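A Sunday at Grondgate: watching a robot learn to tidy a shelf

I had been meaning to visit the open day at Grondgate for two years running, and both times something got in the way (a wedding, then a flooded basement), so this July I put it on the kitchen calendar in red and told everyone I was busy.

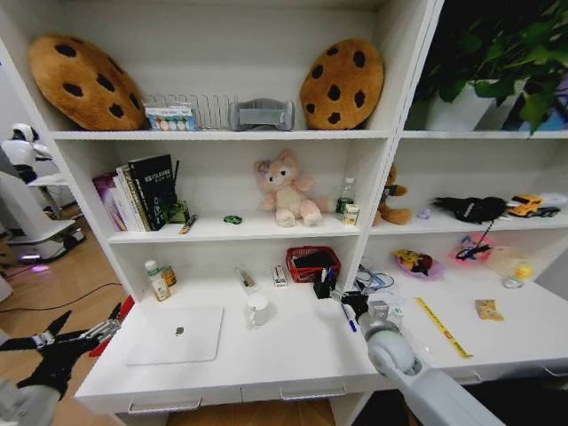 The train gets you as far as Lalholm, and from there it's a pleasant walk along the canal if you don't mind gravel. I did mind a little, having worn the wrong shoes, but I arrived in good spirits just after ten in the morning and was handed a paper badge and a very welcome coffee. The building used to be a furniture warehouse and you can still tell from the loading doors. Inside, the Wuyts group has divided the floor into rooms that are dressed up like parts of a home, and each one has a robot or two and somebody teaching it something.

Our guide was Roel Koster, who runs the data side of a project called Finis. I liked him right away. He talks quickly, he draws in the air with both hands, and he will answer a silly question as if you had done him a favor by asking it. I asked several. The first was what "Finis" stands for, and he said it doesn't stand for anything, they just liked the idea of a job being finished.

The part I had come to see was the study room, where they gather examples of everyday fetching and putting away. I'd pictured something bare and scientific, and instead it looked like my niece's bedroom on a school night! There's a big white shelving unit with a desk surface and drawers built in, and it is full of things: a pink plush cat, a teddy bear in a green shirt, books, cushions made to look like chocolate-chip cookies, a yellow toy truck, a mug, a pen holder, cables in a heap. Roel told us the clutter is planned. They started the project with tidy shelves, and the system that came out of it did nicely on tidy shelves and went to pieces the moment somebody left a sweater lying around.

How it works is that an operator takes hold of a pair of control arms across the room, and the robot's own arms follow along. The operator reads a task off a card, say "put the blue pen in the holder," and does it through the robot, start to finish, while the cameras and the joint readings are all recorded together. That's one example, or one episode as they call it. Then the next card. We were told that the study room alone had produced 832 usable episodes since the spring, and that the target for this particular shelf is higher than that by a good margin, though Roel wouldn't be pinned down on the number.

I want to dwell on the word "usable," as I found this the most interesting part of the whole visit. An episode where the gripper drops the pen isn't necessarily thrown out. If the operator goes back, picks it up and carries on, they keep it, and they're glad to have it, as the robot is going to drop things too one day and had better have seen somebody recover. What they do throw out are the ones where the operator wandered, or paused to think with the arm hanging in midair, or did something other than what the card said. Somebody watches every single one before it goes in. Roel said 320 had been rejected so far, and he said it quite cheerfully, the way a gardener will talk about weeding.

After every 10 episodes the operator gets up and somebody else moves things around on the shelves. We got to see one of these changeovers, and I could have watched it for an hour. There's an art to it, apparently. If you only slide things a few inches, the system gets lazy and more or less memorizes the shelf. If you change everything, you lose the small comparisons that teach it what matters. So the bear might trade places with the truck while the books stay where they were, and next time it'll be the other way around.

A man in our group (retired, I think, and clearly an engineer of some sort) wanted to know why they would bother with soft toys at all. Roel lit up at this. A mug is a mug from every side, more or less, and the gripper closes on it and stops. A plush cat squashes. It can be held by the ear or the belly, it looks different after every squeeze, and the operators each have their own way of picking it up. That variety is good to have up to a point, and past that point it turns into noise, and a fair share of the team's weekly meeting goes into arguing about where the point is. Clear plastic is harder still, he said, and he pulled a face that suggested a long history with water bottles.

They let visitors try the control arms in the afternoon, six people to a session, and I was lucky enough to get a place. Oh, it is difficult! The arms are light and follow you beautifully, and yet I couldn't judge depth at all on the screen. I was asked to lift a small toy car from a practice table and set it in a tray, and on my third go I managed it, to some kind applause. My effort wasn't saved, I should add. New operators practice for a week before anything they do is kept.

A few practical notes if you're thinking of going. Book the hands-on session when you book your entry, as the places were gone by lunchtime. The soup in the canteen is very good and the sandwiches are only all right. There's a step down into the study room that caught two of us out. Bring a layer too, as they keep the building cool for the computers.

I walked back to Lalholm with the retired engineer, who was still turning over the matter of the cat, and I missed my train by a minute and had to wait for the next one.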